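Home Explore Notifications Log in

Barkix
Right, thread time. I'm trying to learn to touch type before September – wish me luck!

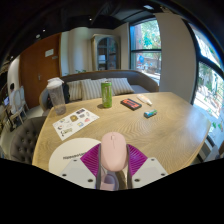 Been a two-finger pecker my whole life and my typing test came out at 40 words a minute (shocking). The rule this week is keys only, so no grabbing a mouse, not even a nice pale pink one.

12 replies 132 likes

Day four and the letter B is my enemy. Which hand is it meant to be?? I swear every website says something different. 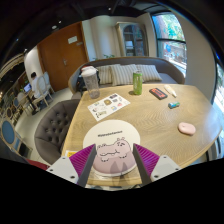 hippo coaster, smiling more than I am

Typed out a 1640 word letter to my gran last night without looking down once. Well, maybe twice.

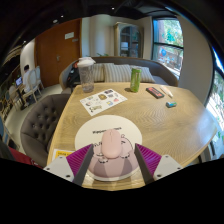 She'll need a magnifying glass for all the typos, but I'm so pleased! Numbers row next – dreading it.

40 likes 3 shares

Recent
Is Drilevow worth paying for?
My soup disaster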